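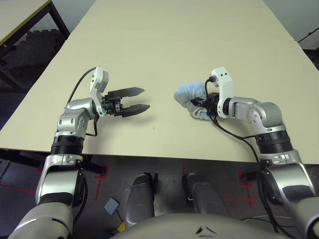
Lisach Opens Plullham Repair and Tailoring Workshop, With Evening Classes for Neighbors

PLULLHAM, 10 November 2023 - Lisach, the family-run clothing repair and alterations business, is delighted to announce the opening of its second workshop, on Chornovol Street in Plullham, where customers can bring in the coats, trousers, dresses and much-loved sweaters they can't bear to part with and, for the first time, sign up to learn how to do the mending themselves.

The new shop takes over the former Kedix shoe store, a spot plenty of Plullham families will remember from back-to-school season (the wooden measuring stools are still with us, and yes, you may sit on them while we pin your hems). It has a front counter for drop-offs and fittings, a curtained changing area with good, honest light, and a sewing room at the back where both the daily work and the classes take place.

"When we started out, I thought we would be shortening trousers all day, and we do shorten a great many trousers," said Petro Lysenko, founder of Lisach. "But people kept lingering at the counter. They wanted to know how a darn is done, or why the lining in their father's jacket had given out just there under the arm, and before long I'd be showing them with a needle in my hand and a line forming behind them. I was very happy doing it, though I can't say the line was always happy. So now we have a room for it, and evenings set aside, and I can talk as long as I like."

The Plullham shop offers everything customers know from the original location: hems, zippers, relining, waistbands taken in or let out, elbow and knee patches, moth damage, buttons and buttonholes, and the resizing of formal wear. Wedding dresses and heavy outdoor gear are taken by appointment, as both need more room and a longer chat before anyone picks up the scissors. Most simple repairs will be ready in 5 working days, and customers with a funeral, an interview or a flight coming up are warmly encouraged to say so when they drop off.

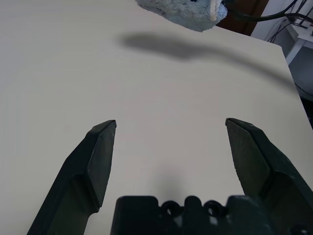
Classes for Beginners and the Slightly Rusty

The evening program begins this month with Mending Basics, a two-session course covering running stitch, backstitch, ladder stitch, sewing on a button so that it stays sewn on, and closing up a split seam. Students bring one garment of their own that needs attention and work on it from the first evening. Needles, thread, pins, thimbles and practice cloth are all provided, along with tea, which is kept well away from the fabric.

Those who have the basics in hand can move on to Darning and Knit Repair, which looks at socks, cuffs and the elbows of sweaters, and teaches both the invisible sort of mend and the bright, cheerful sort that wants to be noticed. Mr. Lysenko is fond of both and has been known to wear one on each arm. A machine course, starting in June, will cover threading, tension, straight hems and zippers, and students may bring their own machine from home if they would like to get on friendlier terms with it.

"We had a gentleman in one of our trial evenings who hadn't threaded a needle since he was a boy," said Mr. Lysenko. "He finished the pocket of his gardening coat and then went right on and did the other pocket, which had nothing wrong with it at all. I count that as a very good evening."

Each Mending Basics session lasts 2 hours. The full course costs $70, materials included, and places can be booked at the front counter. Anyone who has to miss the second session may join it the next time the course is held, at no extra charge.

A Thank-You to the Street

To mark the opening, Lisach will repair one small item free of charge for each of the first 100 customers at the Plullham shop. A small item means a loose button, a dropped hem on a pair of trousers, an open seam up to the length of your hand, or something of that kind. There is no need to buy anything or sign up for anything, and repairs already begun at home with great hope and the wrong color of thread are perfectly welcome.

The shop is also collecting clean fabric remnants, spare buttons and working zippers for use in the classes. A basket stands just inside the door. Woven cotton, wool and linen are the most useful; very stretchy fabrics are a little trying for beginners, so please hold those back for now. If you have a button tin that came down to you from a grandmother or an aunt and you'd simply like somebody to look through it with you, we would be glad to do that too, and you can take it home again afterward.

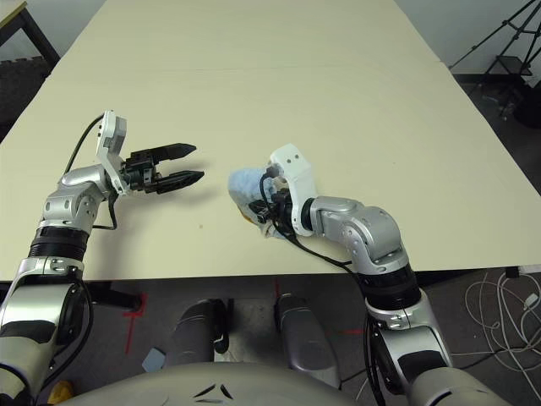 Caring for Clothes Between Visits

Along with the new shop, Lisach has put together a short printed guide to looking after clothes at home, which customers can pick up at either counter. It covers brushing wool coats, storing sweaters folded so the shoulders keep their shape, keeping moths away, and spotting a weak seam before it opens. There is a page at the back for noting down measurements, and another for writing in the thread colors you've used, something Mr. Lysenko says he wishes he had done many years ago with his own jackets.

About Lisach

Lisach is a family-run clothing repair and alterations business with shops in the old town and on Chornovol Street, Plullham. It mends, alters and relines everyday and formal clothing, and teaches hand sewing to adults of all levels. Questions about repairs, classes and press visits are welcome at the front counter of either shop during opening hours.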